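April 20, 2018

Home late and my shoulders ache, but I want to get this down before it goes fuzzy, because it was a good day. The clock alignment fix is in. I have been putting that one off ever since Redberg sent us the new build, and this morning I finally sat down with a pot of tea and the logs and found that the left and right streams were being stamped at different stages, one on arrival and one after decoding. Such a small thing to have cost me so many evenings! I moved both stamps to arrival, reran the loader over the whole Ayala set, and 1488 of the 1596 clips came through clean.
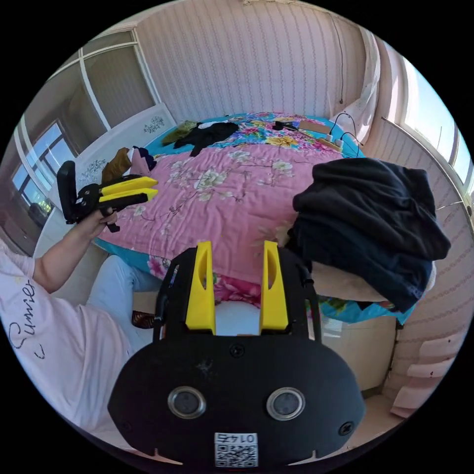
The bedroom set, both grippers in hand and the clothes still to do.

The rest are clothes, nearly all of them, and I can't say I'm surprised. Cloth is where our perception code has always been weakest. The segmenter is very happy with a mug or a box, and then you give it something dark and crumpled on top of a flowered quilt and it starts finding edges in the peonies. I spent a good hour after lunch just stepping through masks, and there was one where it had decided a blossom was a sleeve, with great confidence. I've written that up for Halwood, who own the segmenter, and tried to be nice about it.

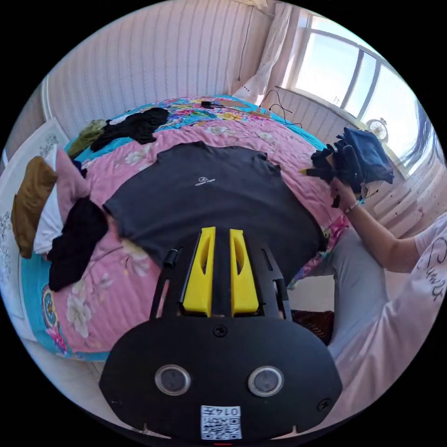 What I would really like is for the planner to stop asking for a full outline at all. If it knows where the collar is and has a fair guess at the hem, that ought to be enough to choose the first two grasp points, and it can look again once the fabric has moved. I sketched this on the back of the Waltent invoice (must remember to copy it out, they'll want that paid) and I keep going back to look at it. The old way computes one long plan up front and then hangs on to it for dear life. Mine would make a short plan, do it, look, and make another. Slower on paper, I know. I think I could get the replanning step down to 31 milliseconds if I stop rebuilding the cloth mesh every time.
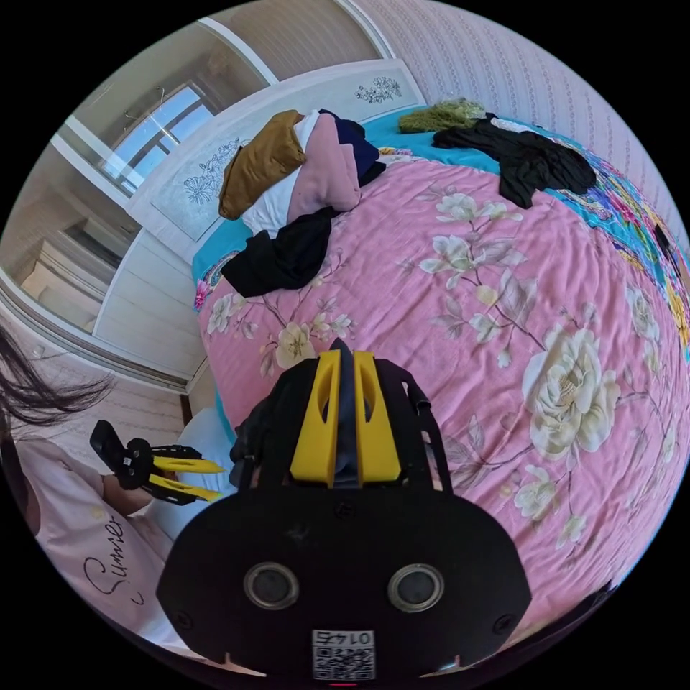

The other thing on my mind is the two-handed part. Right now each arm has its own little controller, and they only talk through a shared flag, a bit like two people passing notes under a door. It does well enough when one hand holds and the other folds. When both need to pull at once, the flag comes late and one side gives before the other. I want a single target for the distance between the hands, with both controllers following it, and I'd like that working before August, when the next big merge comes around.
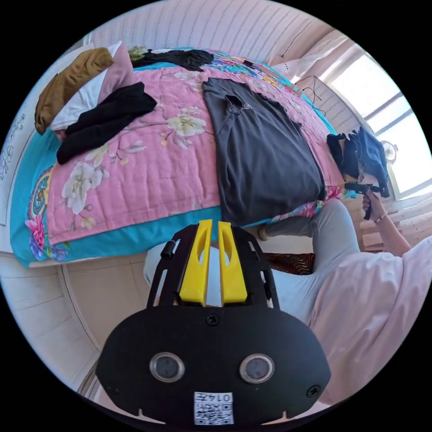

So I set a training run going on 1000 of the clean clips before I left, with the stamps fixed and everything else just as it was, so I'll know what the fix bought us by itself. I did so want to slip the new planner in too, but I was good. Tomorrow I'll check the loss curves first thing, then copy out that sketch, then pay Waltent. Soup for supper, and I forgot the bread again.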